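About Altham

Welcome, and thank you for stopping by! Altham is a small housewares company that has been helping people set up kitchens they enjoy being in since the fall of 2000, when Silviu Avram rented a storefront with a leaky awning and filled it with mugs, dish towels and more colanders than any town could need. We have moved twice since then and the awning is long gone, but Silviu still opens most of the boxes himself, and he still can't resist a good colander.

We carry 2616 items these days, from measuring spoons to roasting pans, and we like to think there is something for the first apartment as well as for the kitchen that has fed three generations. If you grew up drying dishes next to your grandmother while she told you the same story for the tenth time (and you let her), you already know why we care about the everyday things.
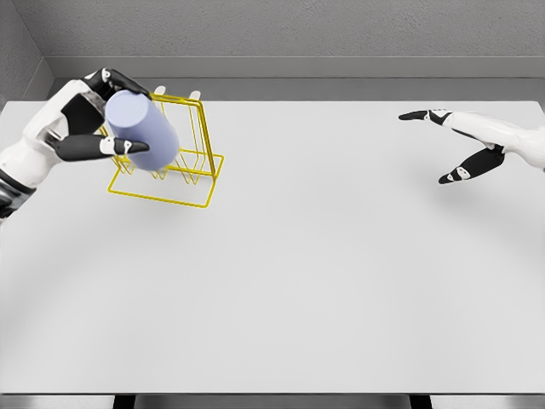
A lavender cup and a yellow wire dish rack.

Our team has grown to 44 people, and many of them came to us as customers first. Harsh Saxena stopped in one October to return a kettle, stayed to help an older couple choose a teapot, and was on the payroll by the end of the month. He now runs our buying, and he reads every letter and email you send about what you would like us to carry. Please keep them coming, even the cranky ones!

Harsh also looks after Veloso, our own line of kitchen basics, which began with 70 pieces and grows a little whenever we find something we'd want at home. Before anything joins the line it spends a few weeks in our staff lunchroom, where it gets used, dropped, borrowed and argued over.

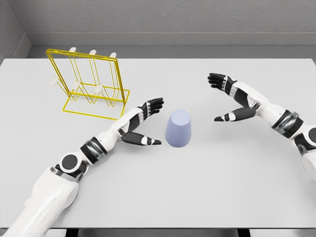 Visiting and Ordering

Our store is on the ground floor of the old Jaltadeck building, with parking in back and a coffee pot that is nearly always on. Come in and wander as long as you like. If you live too far away, we ship all over the country, and a real person will answer when you call with a question about your order.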